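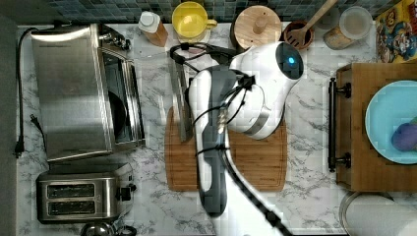

Zallo over the cutting board, cables and all.

So the arm has moved into the kitchen! It spent most of June in the garage, where it was too hot for the both of us, and I kept telling myself that a counter is really just a bench with better light. (My sister Miren, who has to make toast around it, sees this differently.)

The big job this week was the wiring. I had let the black cables go wherever they liked, and every time the wrist turned past a certain point one of them would snag and the whole thing would stop and sulk. I went through a bag of 40 zip ties and a handful of little clips, and took most of them off again the next morning, which I suppose is how you learn. The trick was leaving a generous loop up top -- much more slack than looks tidy -- and only fastening it down to the housing after that.

Asnakech Tesfamariam wrote to ask how I'm keeping the speed down so close to the toaster oven. Very low, is the answer! I have it at 2 on the dial and I still keep one hand near the switch.

Next I want it to slide a plate from the tray to the cutting board without clipping the edge of either one. I have 741 lines of code for that and I trust maybe the first 400. I'll write again when I've had a go at the rest.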